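Nov 29, 2025

Brikiswood indigo vat, notebook 5

Vat 2 up to 102 F by the time I got in, too warm, pulled the blanket off and let it drift down. pH strip read a bit low so added a pinch of lime, stirred slow, lid on, waited. Flower is good, coppery on top, smell ok. Did not feed it. Last time I fed it on a guess and it sulked for days.

First dips on the Rerside cotton, scoured last night, still not happy with the scour. Water beads in one corner of the yardage, so there is size left in it. Cut that corner off and put it in the scrap bin, labeled. Rest went in. Long dip, squeeze under the surface, out, air on the rack until all the green was gone. Again. Kwok-wai Lai says I air too short between dips and he is probably right, the November swatches rub off on everything.

Siu linen went in after. Takes the color faster than the cotton, streaky where it was folded. Need to wet it out fully before it goes near the vat, wrote this in October too and didnt do it then either.

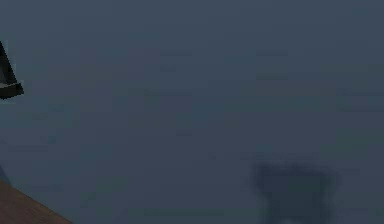 Target for the Fasside curtains is still not settled. They want "navy but not navy", which could be anything past the third dip. I keep going too purple when I push it, the overdyed pieces get that bronzy shine and then crock like mad. Cotton is close at four dips but too bright. Might try a weak walnut bath first to knock it back, or a thin iron dip after, though iron on linen worries me long term. Kwok-wai votes walnut. Will do one strip each way before comitting any yardage.

Stock: 1000 g of lime in the new tub, fructose low, reorder. Indigo fine through the end of the year if nobody starts a second big vat. Please write it down when you take from the tub, I can't work out the ratio otherwise.

Rinse notes. Cold water until clear, then vinegar soak, then cold again. Cotton ran clear pretty quick. Linen did not, left it in the bucket by the sink, DO NOT pour out, there are swatches at the bottom. Tags are the Tyvek ones, the paper ones fell apart again.

Tmrw: check pH before stirring not after. Rescour the rest of the Rerside bolt, soda ash and a proper simmer this time. Walnut strip, iron strip. Call Fasside about hem allowance, they gave two different widths. Blanket back on the vat overnight, lid clipped.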